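The Woman Who Rescues Kitchen Tables

I got to Maricruz Barrera's shop at seven on a Thursday morning, which she had told me was the only time we'd be able to hear each other. By nine the sanders are going next door and you might as well talk with your hands. She had coffee on, and a chair cleared for me (one chair — everything else with four legs had a ticket tied to it), and she started talking before I'd found my pen.

Maricruz refinishes tables. She'll do a dresser if you beg, but tables are what she loves, and kitchen tables most of all. "Dining room tables get treated like church," she told me. "The kitchen table is where somebody did their homework with a ballpoint and no paper underneath. I can read the long division!"

She didn't set out to do this. She was answering phones at Kolwood, the lumber yard out past the Ledesma exit, when a man named Gumaro Trujillo came in asking if anyone could fix a table his mother had left him. The yard couldn't. Maricruz said she'd try, mainly because she felt sorry for him.

"I ruined it," she said, and laughed so hard she had to put her cup down. "I went at it with the coarsest paper they sold. It looked like a cat had been living on it. I had that table in my garage for three months and I'd go out there at night and just stare."

Did he get it back?

"He got it back, and he still eats on it. He sends me a picture every June, when the family comes, and I always look at the one corner I never got right."

I asked what people do wrong, expecting to hear about hot pans. She does see hot pans. But the bigger problem, she says, is kindness. People love a table, so they put things on it: polish, then oil, then some spray their neighbor swears by, layer over layer, until the surface goes gummy and your sleeve sticks to it at breakfast. She once charged a customer 85 dollars just to wash a table, and that was all it needed. The customer cried. She's still not sure if it was the table or the bill.

She quit the yard when she had more tables than evenings. Her first big job was a café in Fondport that wanted all its tops stripped, and the check came to 837 dollars. She remembers it to the dollar. "I took a photo of that check. I thought, well, I'm rich now. Then I bought a sander and I wasn't."

These days she has help. Devendra Chauhan comes in to do repairs, the wobbly legs and split aprons, and he and Maricruz disagree about nearly everything, loudly and happily. He'd like every scratch gone. She'd leave half of them. When I was there they were arguing over a burn mark shaped a little like Florida, and neither one was giving an inch.

"If it's your burn, you keep it," she said. "If it's a stranger's burn, fine, I'll sand out Florida."

Pale wood is what she gets asked about most right now. Everyone wants it, and everyone is scared of it. She thinks that's silly. A light top with a few small spots on it is a table that's doing its job, and she'd much rather see a folded cloth kept within reach than another bottle of something shiny.
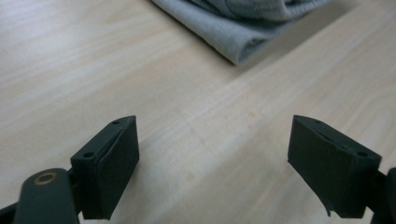 What she'd tell you to do at home

Not much, as it happens! Wipe up spills when you see them. Use a soft cloth, barely damp, and go with the grain. Try any new product underneath first, where it won't break your heart. And stop moving the fruit bowl back to the same spot every time, or you'll have a fruit bowl-shaped patch by next year. (I went home and checked. I have one.)

I asked if she has a nice table herself. She gave me a look.

"It's terrible," she said. "One leg is shorter than the others and there's nail polish on it. My daughter did that when she was three. Devendra has offered to fix it I don't know how many times." She picked up my empty cup and wiped under it with her sleeve. "He's not allowed in my kitchen."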